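Movies I have walked out of, ranked by regret

Jun 24, 2021
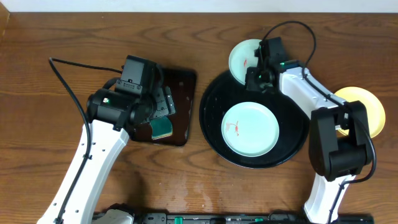 Tableware on a wooden tabletop.

I have left exactly one movie early and I still think about it. It was Nerkunov, at the old Waweru in Rosadthorpe, a submarine thriller with 15 minutes of submarine. I went at the first flashback to the captain's childhood - there were more, I'm told, including one with a goat.

The ticket wasn't refunded. The popcorn came with me.

Everything else I've sat through, even Zernar 2, which I saw in December with my coat on. I regret that one more.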